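Wanted: test readers who don't believe in chosen ones

Karpenko Books is looking for teen and adult readers to go through an early draft of Soditier, the first novel in a planned young adult series. The story is set in Bindia, a walled city where every 17-year-old is handed a trade, a house and a future after one night in the archive. Yes, we know. You've read that book before. So have we, and we're not convinced this one gets away with it.

The draft runs to 84 chapters, and we suspect that's too many. The cover copy calls the ending "shattering." We'd like to hear from people who don't trust cover copy.

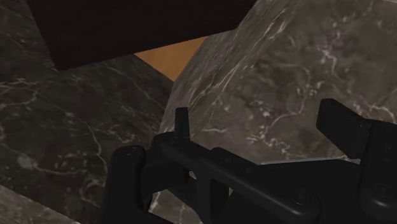
Black gripper against gray stone. Computer rendering.

What we ask of you: read the whole thing, fill in a form after each of the four parts, and write us a closing report of up to 3000 words. Shorter is fine. "I loved it!" is nice to get but we can't do much with it. Tell us where you skipped pages, when you guessed the traitor, and whether the love triangle needs to be there at all – we have our doubts.

You should be 14 or older (under 18, a parent signs the form) and have finished at least one dystopian series, even if you complained all the way through.
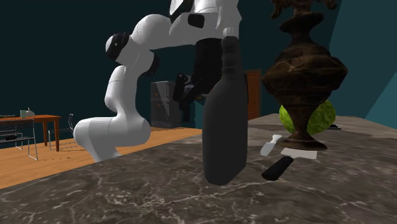
The work is unpaid. You get a printed copy in November, if the book comes out on time, and your name in the back if you want it there. We won't pretend this will launch your career in publishing.

To apply, send us one paragraph on a popular book you think is overrated, and why. Don't send your personality quiz results. Mail it to Karpenko Books, Test Readers, P.O. Box 2151, Prakholm. Applications close at the end of February 2020, and we'll answer everyone, including those we turn down.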